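We use cookies to remember your settings and count visits. Accept | Manage preferences

Grurkance Robotics Club: where the placing task stands

The simulation group has spent most of this term on one job, which is picking up a small orange part and setting it on a gray box. The club's Drolier season opens with a placing round, and teams have to pass it in simulation before they are given time on real arms. Each entry gets 80 attempts and the score is the number of clean placements.

Members built the practice room in software over the summer break. It has a wood-topped table, two arms on a shared bench, some shelving and a door. The group calls this room Nisano, and every new controller is tried there first.

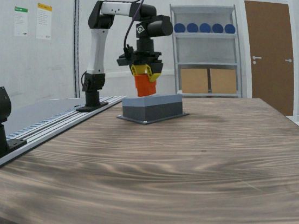
Most of the early trouble was with the approach. The first controller came down too fast and let go too soon, and the part often ended up on the table. The current version slows down for the last stretch and waits before opening the fingers. It takes longer, but the round is not timed, so the group has kept it.

The second problem was the angle of the box. The rules let the judges turn it any way they like, and the first controller only worked when the sides were lined up with the table. The log now holds 2511 practice attempts, and the recent ones all use a random angle. Results dropped for a while after that change and have since come back up to roughly where they were.

For this round only one arm does the work. The second arm stays parked until the handover round, which the Takagi subgroup is preparing separately. That code is not ready to share - the two programs still disagree about which arm has to move out of the way first.
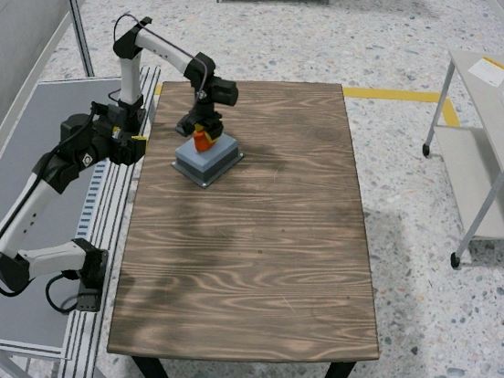

The far arm at the box in the Nisano room, with the near arm folded back.

The club has 16 members this term and room for 2 more in the simulation group. You do not need to have written robot code before, but you should be comfortable editing a settings file and reading a log. Sessions start at 4 p.m. in the computer lab. Bring a laptop if you have one.

The placing entry is due in November. The settings files are in the club's shared folder, and the older controller is there too for anyone who wants to compare the two.

Share 14 | Comments 3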